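Search this site Enter your keywords Go

Wed 30 January
By Esperanza Sorensen and Ezekiel Haddad

Where the Leftovers Go: Food Waste at Lunch in Clitside

Our project looked at how much food gets thrown out at lunch in the Clitside school cafeteria and whether smaller first servings would change it. We picked the topic after Ezekiel noticed the bins by the dish window were full before second lunch even started.

Background

Clitside serves lunch to the middle and upper grades in two sittings. Until this year the kitchen staff filled every tray the same way, so a sixth grader got the same scoop of rice as a senior. Students could turn down the fruit but not the main dish. The food comes by truck from a central kitchen in Hukport and is reheated on site, so whatever is opened has to be used that day or dumped.

Method

We weighed the food waste after both sittings for two school weeks. In the first week the kitchen served as usual. In the second week the staff used a smaller scoop for the starch and the vegetable, and students were told they could come back for more at no charge. Milk cartons, napkins and bones were taken out before weighing. We used the loading scale in the kitchen and subtracted the weight of the empty bin each time.

We also handed out a short paper survey in homerooms and got 243 back. It asked what people leave on their tray most often and why.

Results

Total waste in the first week was 2129 pounds. In the second week it was 1793 pounds, a drop of 336 pounds, or almost 16 percent. The menu was the same both weeks except that Thursday's green beans were replaced by carrots because of a delivery problem. The number of lunches sold was close in both weeks, but we did not have the exact sales for one Friday and had to leave that comparison out.

Rice and cooked vegetables made up most of what we saw in the bins. On the survey, the most common reason for leaving food was "too much," followed by "not enough time." Second sitting complained about time more than first sitting did, which makes sense given that their line is longer.

Fewer students came back for seconds than we expected. Several wrote that they did not want to stand in line again.

Serving at the table

For the last part of the project we looked at other ways to serve. One is family style, where food is set out in large bowls and each person takes their own portion. Corinne Greenberg let us try it with her advisory group on a day when the menu was pasta salad. We did not weigh the leftovers separately, so we can't give a result for it.

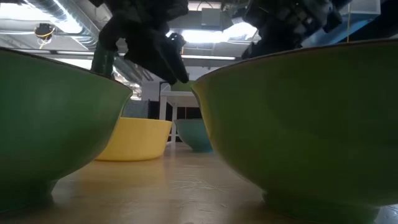

Reginald Nakamura commented on our draft that family style would only work if lunch were ten minutes longer, and that the first table to finish would be done before the last one had been served. He also asked who would wash the extra bowls. We don't have an answer to the washing question. The time problem matches what the survey said.

Problems with the study

Two weeks is short. The smaller scoop was not always used on the second line, mostly when it got busy. Some students also knew we were weighing and may have eaten more than usual.

What we would do next

We would like to repeat the weighing in April with a separate line for seconds, and to weigh each sitting on its own.

Contact the school office | Copyright Clitside School | Back to top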